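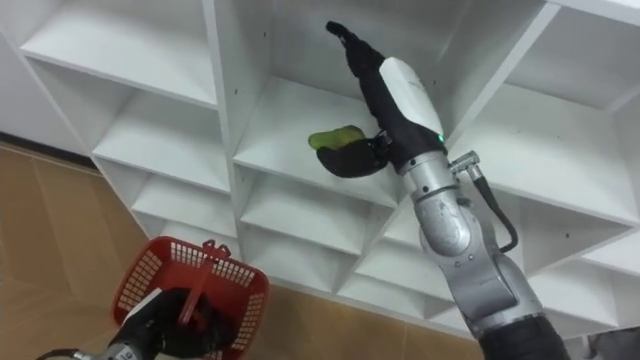

Warum hat das Deutsche so spät ein eigenes Wort für Orange bekommen?
Das Wort kam mit der Frucht, über das Französische, und wurde erst später zur Farbe. Vorher sagte man gelbrot, rotgelb, oder einfach rot. Rotkehlchen! Rotfuchs! Beide eher orange.

(kurz warten, Rotkehlchen sacken lassen)

Begrüßung. Dank an Renata fürs Einladen, Technik okay? Wasser hinstellen. Thema: Farbwörter und warum wir uns darüber streiten. 45 Min, dann Fragen. Wer farbenfehlsichtig ist, gern melden, muss aber nicht.

Einstieg: Socken. Meine Mutter sagt blau, ich sage grün, die Dinger sind petrol. Streit seit Jahren. Keiner von uns sieht schlecht. Wir ziehen die Grenze woanders. Genau darum gehts heute, um Grenzen, nicht um Augen.

Block 1: Was ist ein Grundfarbwort
- einfach, nicht zusammengesetzt (rot ja, weinrot nein)
- für alles benutzbar. Blond fliegt raus: blonde Haare, blondes Bier, aber keine blonde Wand
- kennen alle
- Deutsch: schwarz, weiß, rot, gelb, grün, blau, braun, grau, dann rosa, lila, orange. Rosa und lila = Streitfälle, weil undekliniert. "Ein rosanes Kleid", wer sagt das? Handzeichen. Norden/Süden fragen, wird immer laut. NICHT zu lange laufen lassen

Braun früher viel weiter, konnte auch Violett mitmeinen. Im alten Kirchendeutsch noch zu finden. Wer also alte Inventare liest: Vorsicht mit "braunem" Samt.

Block 2: Blau und Grün
Russisch zwei Blaus, sinij und goluboj, hell und dunkel, verschiedene Wörter so wie bei uns rot und rosa. Japanisch ao: früher Blau und Grün zusammen, midori später dazu. Die grüne Ampel heißt bis heute ao. Walisisch glas, ganz ähnlich, Gras konnte auch glas sein. Hier Zwischenfrage: Sehen die das dann nicht? Doch. Wer nur ein Wort hat, sieht trotzdem zwei Farben nebeneinander. Beim schnellen Sortieren kann die Sprache ein bisschen mitmischen, kleine Effekte, Reaktionszeit. Keine Zauberei. Bitte keine Eskimo-Schnee-Geschichte aus dem Publikum, falls doch: freundlich abbiegen.

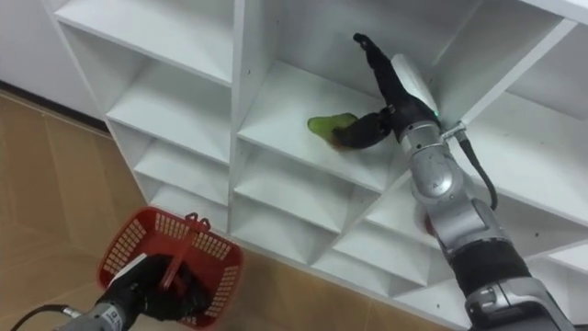
Kann man Farbwörter verlieren, so wie man Dialektwörter verliert?
Das passiert ständig. Falb sagt außerhalb vom Pferdestall kaum noch wer, fahl meint heute eher kränklich als farbig, und bleumerant kennen viele nur noch als "mir ist ganz blümerant". Das war mal ein Blau, bleu mourant, sterbendes Blau.

Block 3: Unsere Umfrage in Motthorpe
Gemacht mit Nestor Sison, letzten Mai. Projektname Emby, bitte nicht fragen wofür das steht. 800 Bögen ausgeteilt, Leute sollten Farbkärtchen benennen, 90 Sekunden Zeit pro Durchgang, frei antworten, keine Liste. Nestor war für kürzer, ich für länger, daher die krumme Zahl.

Was rauskam, mündlich, Folie weglassen:
- Rot praktisch einig
- Türkis Katastrophe. Zwei Schwestern am selben Tisch, selbes Kärtchen, eine schreibt "Meer", die andere "Krankenhaus"
- Gärtner schreiben Pflanzen hin, Autoleute Lacke
- Ältere öfter "lila", Jüngere öfter "violett"?? andersrum erwartet, Nestor auch. Vorsichtig formulieren, Stichprobe ist nicht ausgewogen
- Kinder: "pipigelb". Lacher, weiter

Aufnahmen liefen mit Yap, ging gut, nur die Umlaute kaputt. Aus Grün wurde Gr?n, tagelang repariert. Für die, die sowas selber machen wollen: Kärtchen immer bei Tageslicht zeigen, nie unter der Küchenlampe. Haben wir am ersten Nachmittag falsch gemacht, ab halb fünf alles gelblicher, den Teil weggeschmissen. 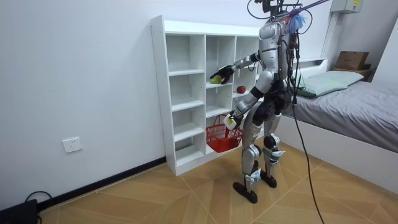
Block 4, Ränder. Mitte einer Farbe ist leicht, der Rand macht Arbeit, und am schlimmsten ist der Streifen zwischen Gelb und Grün. Im Deutschen sagen wir gelbgrün oder grüngelb und meinen angeblich Verschiedenes: das zweite Glied soll die Hauptfarbe sein. Probe mit dem Saal: der Apfel unten im Fach, rot, da diskutiert niemand. Und die kleine runde Frucht schräg darüber, in der Hand? Abstimmen lassen, gelb oder grün, nur eins von beiden. Dann nochmal, aber vorher "Limette" sagen. Dann nochmal mit "grüner Apfel". Wenn die Hände wandern, super, dann hat das Wort für die Sache die Farbe mitgezogen. Wenn nicht, auch gut, schnell zu Block 5.

Block 5: Namen, die jemand verkauft
Farbkarten. Bei Fuvimley durfte ich im Archiv blättern, rund 2000 Namen, nach Jahrgängen. Alte: Ocker hell, Ocker mittel, Ocker dunkel. Neue: Morgenruhe, Leinenzeit, Stiller Hafen. Niemand weiß mehr, ob Stiller Hafen blau oder beige ist (es ist grau). Kurz vorlesen:
Düne 2
Nebelbrot
Tante Alma
Nach dem Regen
Raten lassen welche Farbe. Tante Alma ist ein Altrosa. Nebelbrot hab ich selber vergessen, Zettel suchen!!

Warum machen die das: Ocker dunkel will keiner im Schlafzimmer haben, Abendfeld schon. Selbe Dose. Frau aus dem Archiv erzählte, dass manche Namen nach jahren auf eine andere Farbe umziehen. Also wer nachstreichen will, Nummer vom Deckel abschreiben, Name hilft nix.
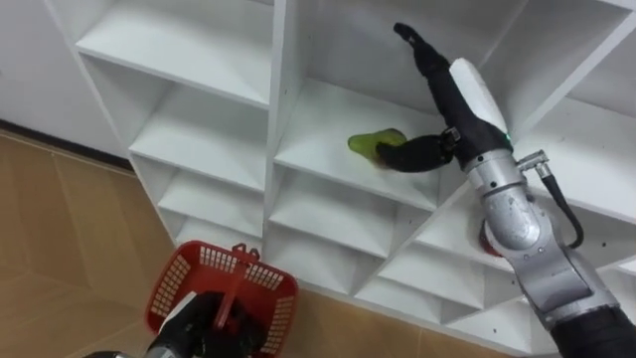

Und noch was zu den Nummern, die sind nämlich auch nicht unschuldig. Wer lange mit ihnen arbeitet, redet irgendwann so: "Das ist doch eine 41, höchstens eine 43." Für die ist die Nummer dann ein Farbwort. Ein Maler in Motthorpe hat auf unserem Bogen ausschließlich Nummern eingetragen, Nestor wollte ihn rauswerfen aus der Auswertung, ich nicht. Drin geblieben. Anmerkung im Anhang.

Falls Zeit: Lehnwörter. Beige, türkis, lila, rosa, alles mitgebracht. Ein beiger Mantel oder ein beige Mantel? Beides schon in der Zeitung gelesen. Ich schreib beigefarben und bin feige.

Falls keine Zeit: direkt Schluss.

Schluss: Zurück zu den Socken. Hochhalten (sind in der Jackentasche, links). Abstimmen. Ergebniss fotografieren für Mama.

Fragen, die bestimmt kommen:
Weinkenner und Parfüm, gibts da auch Grundwörter? Anderes Feld, bei Gerüchen sagen wir im Deutschen meist, wonach es riecht.
Sehen Frauen mehr Farben? Benennen oft feiner, das ja, Training und Gewohnheit spielen rein. Rotgrünschwäche ist bei Männern häufiger. Beides auseinanderhalten.
Kann man die Bögen haben? Alle 800 liegen gescannt bei Renata Farías, sie schickt den Link rum. Kärtchen leihweise, bitte vollzählig zurück, Türkis fehlt jetzt schon.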